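트라칸스, 로봇 도입 예산 계획표 '우섬(Wusum)' 무료 공개… "로봇 값은 첫 줄에 불과하다"

입력 5월 | 트라칸스 홍보팀

중소 규모 작업장의 자동화 설비 구매를 자문하는 트라칸스(Trakance)가 로봇 도입 예산 계획표 '우섬(Wusum)'을 무료로 공개했다. 우섬은 견적서에 잘 적히지 않는 비용을 항목별로 적게 만든 문서로, 구매 검토부터 가동 첫해까지 52주를 한 주씩 나누어 다룬다. 형식은 스프레드시트다. 트라칸스는 앱으로 만들 생각도 했으나 앱 개발 견적을 받아 본 뒤 마음을 접었다고 밝혔다.

트라칸스가 이 문서를 만든 계기는 자사의 실패담이다. 이 회사는 2년 전 꽃 포장과 소품 진열처럼 가볍고 모양이 제각각인 물건을 다루는 시험 작업대를 꾸리면서 예산안을 한 장으로 끝냈다. 로봇 팔, 그리퍼, 운송비, 그리고 '기타'. 그해 결산에서 '기타'는 로봇 팔보다 비쌌다. 당시 예산안을 작성한 무투아 음파우메 트라칸스 대표는 그 종이를 액자에 넣어 회의실에 걸어 두었다. 액자값도 '기타'로 처리됐다.

우섬은 모두 네 개의 시트로 구성된다. 첫 번째 시트는 '사기 전에'로, 작업 대상물의 목록을 적는다. 대상물의 폭, 무게, 눌렸을 때 망가지는 정도를 적지 않으면 두 번째 시트가 열리지 않는다. 사전 시험에 참여한 업체들이 가장 많이 항의한 기능이며, 트라칸스는 항의를 잘 읽었고 기능은 그대로 두었다고 전했다.

두 번째 시트 '손끝'은 그리퍼 비용만 따로 다룬다. 많은 구매 담당자가 팔의 가반하중과 도달 거리는 외우면서 정작 물건에 닿는 손가락은 납품 한 주 전에 고른다는 것이 트라칸스의 설명이다. 줄기처럼 가는 물건을 집으려면 손가락 끝의 형상을 따로 검토해야 하고, 그 시제품은 대개 한 번에 끝나지 않는다. 우섬에는 손가락 교체 비용을 네 번까지 적는 칸이 있다. 다섯 번째부터는 담당 임원의 서명란이 나타난다.
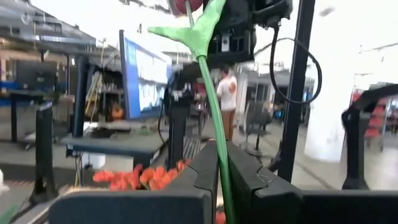 끝이 가는 두 손가락으로 조화의 초록색 줄기를 집은 그리퍼.

황종한(Tsung-han Huang) 트라칸스 도입기획팀장은 "조화는 시들지 않으니 시험용 소모품비가 거의 들지 않을 거라고 보고했다"며 "꽃잎이 빠지고 철사가 휘는 속도를 보고 나서 보고서를 다시 썼다"고 말했다. 그의 팀은 첫 분기에 조화 400송이를 썼다. 경리 담당자는 지금도 이 항목이 무슨 행사였는지 묻는다고 한다.

세 번째 시트 '자리'는 공간과 주변 설비를 다룬다. 작업대, 모니터, 거치대, 케이블, 의자, 선반이 각각 한 줄씩이다. 트라칸스가 사전 시험 참여 업체의 예산안을 검토한 결과 케이블을 별도 항목으로 잡은 곳은 한 곳뿐이었다. 그곳은 전선 도매업체였다. 이 시트에는 로봇이 서는 바닥 면적 외에 사람이 지나다닐 면적을 적는 칸도 있다. 두 면적의 합이 건물보다 클 경우 셀이 빨갛게 변한다.

네 번째 시트 '사람'은 교육과 운용 인력의 시간을 계산한다. 트라칸스는 작업자 한 명이 새 설비에 익숙해지는 데 200시간을 기본값으로 넣었다. 판매 자료에 흔히 적히는 '반나절이면 충분'과는 차이가 있다. 반나절이면 전원 버튼의 위치를 익히기에는 충분하다는 것이 황 팀장의 의견이다. 기본값은 사용자가 바꿀 수 있으나, 줄여 적으면 옆 칸에 누가 그렇게 정했는지 이름을 써야 한다.

이번 사전 시험에는 식품 포장업체 빌라인(Biline)과 정원용품 유통업체 바우터스(Wouters)가 참여했다. 빌라인은 첫 번째 시트를 채우는 동안 자동화하려던 공정의 대상물이 900종이라는 사실을 파악하고, 구매를 미룬 채 품목 정리부터 시작했다. 로봇을 한 대도 사지 않은 이 회사는 우섬의 만족도 조사에서 최고점을 줬다. 바우터스는 팔 두 대를 사려던 계획을 한 대로 줄이고 남은 예산을 손가락 제작과 교육에 돌렸다. 바우터스에 두 번째 팔을 팔 예정이던 공급사의 만족도는 조사하지 않았다.

음파우메 대표는 "설비를 사지 말라는 문서가 아니다"라며 "사더라도 결산 때 회의실에 걸 액자가 생기지 않도록 하자는 것"이라고 말했다. 이어 "우리도 구매 수수료로 먹고사는 회사라서 이 계획표가 영업에 도움이 되는지는 아직 검토하고 있다"고 덧붙였다.

우섬은 트라칸스 홈페이지의 자료실에서 내려받을 수 있으며 회원 가입은 필요 없다. 한국어판과 영어판이 함께 제공된다. 유지보수 계약과 예비 부품 항목을 다룬 다섯 번째 시트는 하반기에 추가할 예정이다. 다섯 번째 시트의 제작 예산은 우섬으로 짰고, 현재까지 빨간 셀은 두 개다.

최근 보도자료
- 트라칸스, 중고 로봇 팔 인수 점검표 개정판 배포
- 그리퍼 손가락 제작 의뢰서, 이렇게 쓰면 되돌아옵니다
- 바우터스 물류 작업장 배치 상담 후기
- 트라칸스 도입기획팀 경력직 채용(스프레드시트 능숙자 우대)

문의: 트라칸스 홍보팀 | © 트라칸스. 보도 목적의 전재를 허용합니다. | 맨 위로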